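Início | Listas | Arquivo | Entrar

Este site usa cookies. Ao continuar, você aceita. OK

Assunto: Re: garra da bancada, treino no simulador
24/11/2021

> Rodei 200 pegadas no simulador e o braço da Oston já
> está pronto. É só passar para a bancada da oficina.

Pronto para quê? Desconfio muito desse "é só". Em agosto ouvi o mesmo do Villent e passamos 12 noites refazendo o suporte do punho.

A câmera no punho chega perto demais, e a maçã grande já sai pela borda de baixo. Com a mesa brilhando desse jeito, não confio na estimativa do centro.

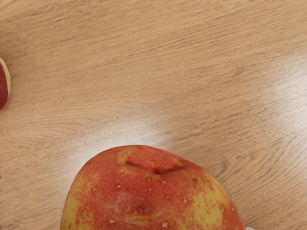 Antes de ligar qualquer motor, quero ver o log com a luz mudada e a fruta fora do lugar. Sem isso, não empresto minha fonte.

Receba o boletim da lista: cadastre seu e-mail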